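Standing Desks and Small Desks: Frequently Asked Questions

Last updated Tuesday, September 15, 2026

Will a standing desk fix my back?
Probably not by itself. Most of the people who write to us with sore backs stand badly for a week, then sit badly for the rest of the year. If your back really hurts, see a doctor before you see a furniture store.

Is the Kolwood worth $612?
We don't think so. The motor is quiet and the top is nice enough, but you're paying a lot for memory buttons. The Givell costs $415 and goes up and down just the same.

The ad says the lift is tested for 2000 cycles. Is that good?
It sounds good. Ask who ran the test and how much weight was on the desk. We asked Flallia in August and got a brochure back.

Do I need an anti-fatigue mat?
Try a folded towel first. If you still like standing after a couple of weeks, buy the mat.

What about "ergonomic certified" labels?
Certified by whom? If the label doesn't name a standard you can look up, treat it as decoration.

Can I get by with a small fixed table?
Often, yes. Check that your elbows bend at about a right angle and your feet are flat on the floor.

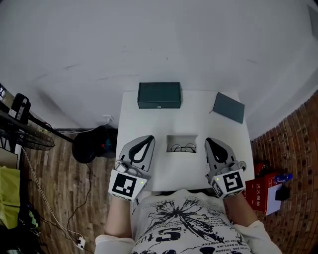 If both of those hold, a taller or fancier desk won't do much for you. Spend the money on a decent chair, or keep it.

Are the 4-year warranties any good?
Read the part about motors. Blomqvist covers the legs for the full term but the electronics for only one year, and we'd expect the electronics to go first.

Do you get paid for recommending desks?
No. We buy them and sell them used afterward, usually at a loss.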